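Re: [handheld-grippers] Anyone using the Arkolum kit for real?
Date: 1/27/26
To: handheld-grippers list

On the list last week, a member wrote:

> We are looking at the Arkolum handheld kit for a kitchen-tasks project
> and would like to hear from anyone who has had one longer than a
> trial period. The sales sheet is thin. Specifically:
>
> - Does the calibration hold, or do you redo it every morning?
> - How bad is the fisheye at the edges? We have small objects near
> the border of the view in most of our tasks.
> - Is the hosted processing worth paying for, or do people run
> their own?
> - How are the finger pads wearing?
>
> We would be buying four to start. Our other option is the Navness
> unit, which costs more but comes with a service contract. We have
> no budget for both.

We have had two of the Arkolum units since last March. We bought them at list price and have no arrangement with the company. I'll take your questions in order and then add a few things you didn't ask about.

Calibration. It holds better than I expected. We check each unit at the start of the week with the printed board and redo it only when the check fails. Unit A has needed it twice. Unit B has needed it more often, and I think that is our fault, as it was dropped on a concrete floor in the first month and the lens mount has had a little play in it ever since. Arkolum offered to replace the mount at cost. We said no at the time and I would say yes now. If you buy four, ask for a spare mount in the box.

One warning on the calibration software. The version that ships with the kit saves its result in the same file every time with no backup. Copy the file somewhere before you run it. We lost a good calibration this way and had to throw out an afternoon of recordings. 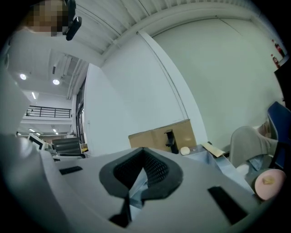
The fisheye is the part of the kit I would look at hardest before buying. The view is very wide, and you get the whole room whether you want it or not. Straight things stop being straight well before the border. In the attached still from one of our counter sessions, the pillar and the ceiling beam are both bent, and the corners go dark. The things we care about there, the black faucet-shaped fixture, the small white object next to it and the metal tray, line up just past the gripper body and are easy enough to make out. The gripper itself takes up the lower half of the view, so if your small objects sit low you will lose some of them behind the housing. For objects near the border, our tracking error is clearly worse than in the center, and the undistort step only gets part of that back. We changed our task layouts so the target stays in the middle third for the last part of the approach. That did more for us than any setting.

The wide view also means people end up in the recordings. The kit's export tool has a face option that replaces faces with coarse blocks. It is off by default, so turn it on before you export anything you plan to share. It caught most faces on our test set, including ones seen from below, but it missed some side views and we still go through by hand before anything leaves the building. Plan for that time.

Hosted processing. We paid for it for the first half year. You upload a session, and you get back the trajectory, the gripper opening and a quality flag for each episode. The plan we were on covered 2,000 episodes a month and we never used all of it. Turnaround was overnight in most cases. The quality flag was too strict for us. In one batch of 106 episodes it rejected 9, and when I watched those 9 I would have kept all but two. There is no way to change the threshold on the hosted side. You can ask support to do it for your account, which we did, and it took them a couple of weeks.

We now run the processing ourselves with the open release, on one workstation. Setup took most of a week, mainly because the instructions assume an older version of the operating system. Since then it has been fine. If you have someone who is comfortable with that kind of work, run your own. If you don't, the hosted service does what it says and I wouldn't call it a waste of money.

Finger pads. These wear. We get 80 hours of use from a set before the surface goes shiny and starts to slip on smooth things like glazed mugs. They are held on with adhesive, and the adhesive gives out before the pad does if you wipe them down with alcohol. Use a damp cloth. Replacement sets from Arkolum are overpriced and slow to arrive. We switched to pads from Pillay, which are a bit thicker. They fit, but you need to redo the gripper-opening measurement after you put them on, or the closed position reads as slightly open in all of your data. Don't mix the two kinds of pads on units in the same project.

Now the things you didn't ask.

Weight. The unit is light on paper, but the balance is forward. People get tired faster than they think they will, and the recordings from the end of a long session have more shake in them. We stop for a break every half hour. We tried a wrist strap and the operators did not like it.

Cable. The cable leaves the housing at a bad angle and catches on the counter. We printed a small clip that holds it back along the handle. I can send the file to anyone who wants it. It fits only the current housing. The earlier one has a different handle.

Trigger. Stiff for the first few weeks, then fine. Unit A developed a click at the end of the pull. It does not affect the data.

Documentation. Poor. The quick start is good for getting to a first recording, and after that you are on your own or on this list. The section on time sync is wrong in the printed manual and right in the online one.

Support. Slow but competent. Each time I got an answer it was a correct answer. Expect three or four working days.

On Navness, I can only say what we saw in a two-day loan. The build is better and the lens is narrower, so the edges are cleaner, but we had to move around more to keep the objects in view. The software would not let us export raw video without a license that was not part of the loan. Ask about that in writing before you sign. The service contract looked reasonable, though we never had a reason to test it.

There is also the Hokatitz adapter, which lets you put the Arkolum fingers on a robot arm so that the hardware matches between collection and playback. We bought one. It is well made and it does the job, but it adds some length, so your tool offset will need to be measured again. The offset printed in their sheet was off by a few millimeters on ours. If you are going to run learned policies on an arm, which I assume you are, I would put the adapter in the first order.

If I were buying four for kitchen tasks, I would buy two Arkolum units first, use them for a month, and then decide on the other two. The discount for four is small. Make sure the border problem is something your tasks can live with, and have whoever does your processing look at raw video from your own counter before you commit. Arkolum will lend a unit for this if you ask, but they don't mention it on the site.

One question back to the list. Has anyone tried the new firmware with the older housing? The release notes say it is supported, and another group here still has one of the old ones and is afraid to update it.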